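Been asked a few times how I keep up a sourdough starter without throwing away a cup of flour every day. Thread.

I bake one loaf, sometimes 2, a week. For that you don't need a big jar of starter. I keep 16 grams in the fridge in a small Ikel jar and build up from there.

Evening before baking, around 9 pm, I take the jar out and feed it 40 grams of water and 40 grams of flour. It sits on the counter overnight. In the morning I use most of it and put the rest back in the fridge. Nothing goes in the trash.

Flour: half Villa bread flour, half whole rye. The rye makes it wake up faster. If you only have all-purpose, use that. It takes a few hours longer.

Everything gets weighed. I used to measure by cup and the dough was different every time, depending on how hard I had scooped. My scale is a Hesix, the cheap one. It drifts a little under 5 grams, so for salt I weigh enough for several loaves and divide it up.

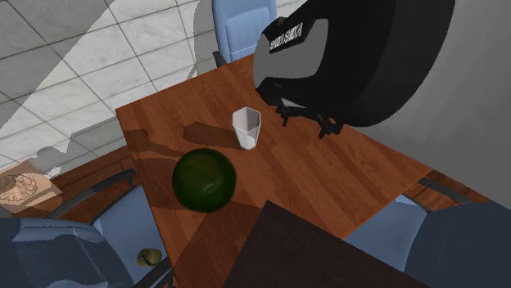
White cup, green bowl.

The basic loaf is 500 grams of flour, 350 of water, 100 of starter, 10 of salt. Mix the flour and water first and leave it for an hour. Then starter, then salt. Fold it every half hour until it holds its shape.

In June my kitchen gets hot and the dough is ready by lunch. In winter it can take until dinner. Go by the dough and ignore the clock in any recipe, including mine. You want it up by about half, with bubbles along the side of the bowl.

If you can't tell how much it has risen, pinch off a piece at the start and put it in a narrow glass with a rubber band at the level of the dough. Easier to read than a wide bowl.

Water: tap is fine where I live. One apartment I rented had very strong chlorine and the starter was slow the entire time. Leaving a pitcher out overnight helped some. Don't buy bottled until you've tried that.

I wrote all this down because I lost my old starter. Went away for over 200 days for work, and the fridge was unplugged while I was gone. Started a new one from rye and water. It was raising bread after 16 days, and I can't taste a difference from the old one.

So dry some as a backup. Spread it thin on baking paper, let it dry until it cracks, crumble it into an envelope. Mine is in the drawer with the batteries.

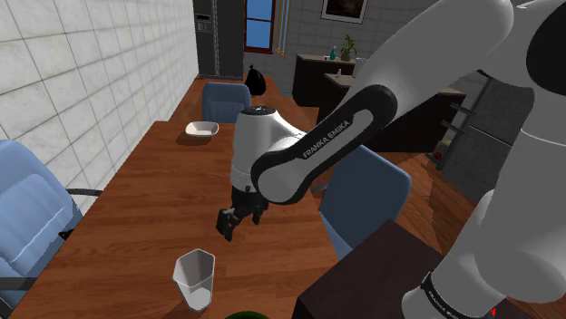 How long can a starter stay in the fridge between feedings?
Two weeks is easy, and I've gone a month. After that, plan on two or three feedings before you bake with it.

The gray liquid on top is normal. Pour it off or stir it in. Pink or orange streaks, or fuzz, means throw out the whole jar and wash it well.

Baking: I use a Flestia pot with the lid on, 475 degrees for 25 minutes, then lid off and 450 for 20 more. If the bottom burns, put a baking sheet on the rack below the pot.

Let it cool before you cut it. An hour at least, longer for rye.

Will post the rye loaf separately, I'm still changing the water in that one.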